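The relief fund that asks small shops to wait
Gralldale promised quick money for traders hit by the bridge closure. The small print tells a slower story.
September 2025
14 shares | 2 comments

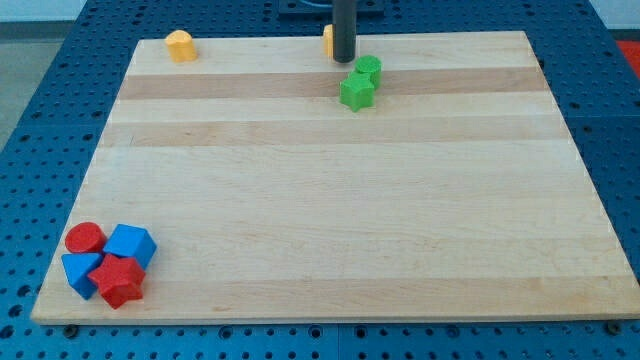

When the council in Gralldale announced its hardship payments, the word used most often was "swift". Traders on the east side of the river, cut off from half their customers while the Nutsugah bridge is rebuilt, would get up to £3000 each. The form would be short. The money would land before the worst of the winter.

I have now read the form. It runs to 17 pages, and by page four I had lost faith in the word "short".

To qualify, a business must show that its takings have fallen by a third compared with the same months last year. Fair enough, you might think. But a café that opened last December has no summer to compare with, and the guidance says only that such cases "will be looked at in due course". Market stalls are left out altogether unless they pay business rates, and most don't. A man who has sold fish off the same pitch for half his life counts for nothing under these rules, while a betting shop owned by a chain can fill in the boxes and apply.

The council says 1480 businesses could be eligible. I asked how it arrived at that number and was told it came from the rates list. So it is a count of doors on streets, with no attempt to find out who behind them is struggling. It makes a good headline figure, though.

Then there is the question of who handles the claims. The work has gone to Munasard, a private firm that ran a similar scheme in Ustska after the floods there. Its own report on that job is cheerful reading. It talks about "positive journeys" and prints a chart of satisfied applicants. You have to go to the back pages to learn that the survey was sent only to people who had already been paid. Those turned down were not asked what they thought, and I doubt they would have used the word "journey".

The council's reply is that an outside firm is cheaper than hiring staff. Perhaps it is. The contract has not been published, so we are asked to take that on trust, along with the rest of it.

I am not against the fund. Some money is better than none, and a few owners I spoke to are glad of anything that covers a month's rent. One hairdresser told me she would fill in twice as many pages if it kept her chairs open. But she also said she had applied in the first week and had since received 2 emails, both of them thanking her for her patience.

What would help is dull and not very expensive. Pay a small sum up front to anyone on the closed side of the river and check the accounts later. Let stallholders use their pitch receipts as proof. Publish, every month, how many claims have come in and how many have been paid – the council must have those numbers, and so far it has declined to share them.

The bridge was meant to reopen in spring. The notice on the barrier now says "until further notice", and the form still asks applicants to give the date on which they expect trade to return to normal. It can't be left blank.

Search this site Go
Contact us | Copyright Gralldale Quarterly | Back to top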